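Griltby
Home / Outerwear / The Lei Trench

The Lei Trench
$300 CAD
Colours: Ink, Oat, Wet Slate
Sizes: XS to 3XL

Okay, I'm going to try very hard to be calm about this coat. The Lei is the trench I've wanted to make since I started Griltby, and I have worn the sample to work, to dinner, to the grocery store and over my pyjamas to put the bins out. It's long, it's swishy, it has proper pockets and it goes with pretty much everything I own!
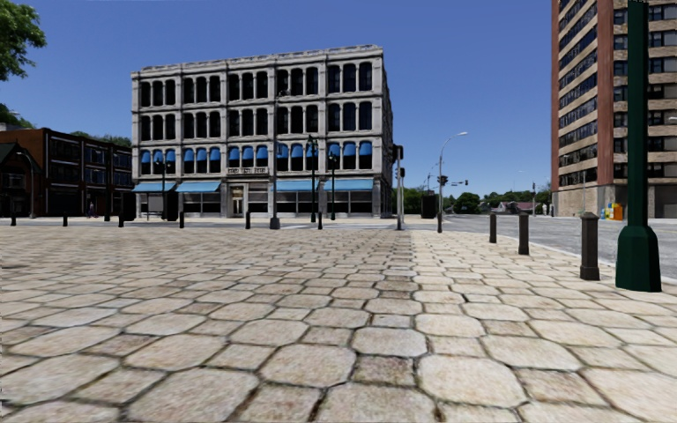
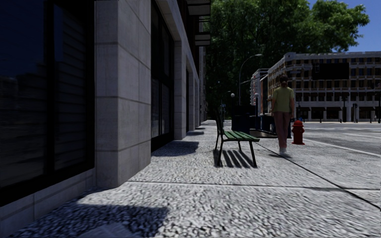 I'll start with the shape, as it's what most people ask me. The Lei is a relaxed fit with a dropped shoulder, so there's room for a chunky sweater underneath without that stuffed-sausage feeling across the back. The length hits me mid-calf (I'm on the short side of average) and on taller friends it lands just under the knee. I tried a shorter version early on and it was fine, a bit office-y, but it lost all the swish. So long it is.

The belt comes off. I wear it tied at the back most days, which pulls the waist in a little and lets the front hang open. If you like yours buckled, go ahead, there is a buckle! It's covered in the same fabric as the coat because I can't stand a shiny plastic buckle on a nice trench. The loops are stitched in, not just tacked on, so they can take a good yank.

The fabric

The outside is a cotton and nylon blend with a dry, matte finish. It has a bit of weight to it, so it hangs nicely, but you can still roll the sleeves. The lining is a silky viscose from Tomex, and I went for the full lining all the way down the sleeves. Half-lined coats grab at your sweater every time you put them on and it drives me up the wall.

Is it waterproof? No. It's shower resistant. I've been caught in a decent spring drizzle in mine and stayed dry underneath, but if you're planning to stand at a soccer game in a downpour, take an umbrella or wear your ugly raincoat. The seams aren't taped and I'd sooner tell you now than read it in a review later.

The colours

Ink is a navy so dark it passes for black until you stand by a window. I wear it with black jeans and nobody at my table has ever complained that they don't match. It's the one I'd pick if you only want one coat for everything.

Oat is the classic. A bit warmer than the usual beige, which is kinder if you're pale like me in February. It does show marks on the cuffs, fair warning, especially if you're a newspaper reader or you carry a toddler.

Wet Slate is the new one and my current favourite. It's a grey with a drop of green in it. On the website it looks like plain grey, and I've given up trying to fix that on my laptop, so please trust me about the green. Pair it with cream or a faded pink and it really wakes up.

Pockets!

Two big slanted ones on the outside, deep enough for a phone, gloves and keys all at once. The openings are faced with the outer fabric so they don't fray at the corners. There's one inside pocket on the left with a zip, sized for a passport or a small wallet. I asked for a second one on the right and the coat started to look lumpy when it was buttoned up, so I let it go.

How I wear it

Most mornings it's straight-leg jeans, white sneakers, a grey crew neck and the Lei over top, belt tied behind. Takes me two minutes and I look like I've planned something. For evenings I swap the sneakers for a pointy boot and put on a bigger earring. It's lovely over a slip dress too, as long as the dress is shorter than the coat or a lot longer. An inch or two of hem poking out just looks like a mistake, at least on me.

In colder weather I wear a thin down vest underneath. You can't see it, and it takes the coat down to freezing or a touch below. Past that you need a real winter coat and I won't pretend otherwise. In summer I use it as a night coat for patios and ferry rides.

If you have the Trokau scarf from last fall, the rust one goes beautifully with Oat. I'm a bit smug about that because I didn't plan it at all.

Sizing

I'd say take your usual size. If you're between two, go down, unless you love a really big coat, in which case go up and enjoy yourself. I wear a S in nearly everything and I'm a S in this.

The sleeve on the S is 61 cm from the shoulder seam, which is already dropped, so it comes to my knuckles. I like to push mine up a little. There's a small tab and button inside each cuff to cinch it in on windy days. If your arms are on the shorter side, a tailor can take the sleeve up from the hem without touching the tab, provided it isn't more than an inch or so.

There's no separate petite or tall length yet. I'd love to do a tall. Send me a note if you'd buy one, it helps me make the case to the factory.

Details

Double-breasted front, dark horn-look buttons
Removable belt with fabric-covered buckle
Storm flap on the right shoulder
Back vent with a hidden button
Two outside pockets, one zipped inside pocket
Full viscose lining by Tomex
Spare button sewn to the care label

Washing and care

Dry clean if it's properly grubby. In between, I sponge marks off with cool water and a tiny bit of dish soap, then hang it somewhere airy. Don't tumble dry it, ever. The lining shrinks before the outside does and you'll get a funny pucker around the hem that doesn't press out (ask me how I know).

It does crease if you fold it in a suitcase. Hang it in the bathroom while you shower and most of that drops out. For the belt, a cool iron with a tea towel between.

Use a wide hanger. A thin wire one leaves little bumps in the shoulders, and a dropped shoulder shows them more than a regular one.

Shipping and returns

Orders in by noon go out the same day on weekdays. Shipping is free within Canada for this coat. You've got 20 days to send it back if it isn't right, unworn and with the tags on. Exchanges for another size are free the first time, you only pay postage if you want to swap again after that.

I also cover repairs for 12 months. Popped seams, buttons that come loose, a belt loop that gives way, just email the shop with a picture and your order name and I'll sort it. Cigarette burns and dog teeth are on you, though I'm happy to suggest a good mender.

A few things people have asked me

Does the belt come in other colours? No, only the matching one. You can thread a leather belt through the loops if it's a narrow one, and it looks great.

Can I wear it with a backpack? You can, but the straps will rub the finish on the shoulders over time. I use a crossbody or a tote with mine.

Is the storm flap removable? It's sewn down along the shoulder seam, so no. It does lie flat, and it's the detail I get the most compliments on.

Will you restock the XS in Oat? Yes, in May. Pop your email in the box under the size menu and you'll get a message when it lands. The other colours are in stock in all sizes as I write, with Wet Slate moving the fastest.

Add to bag
Add to wish list
Email me when my size is back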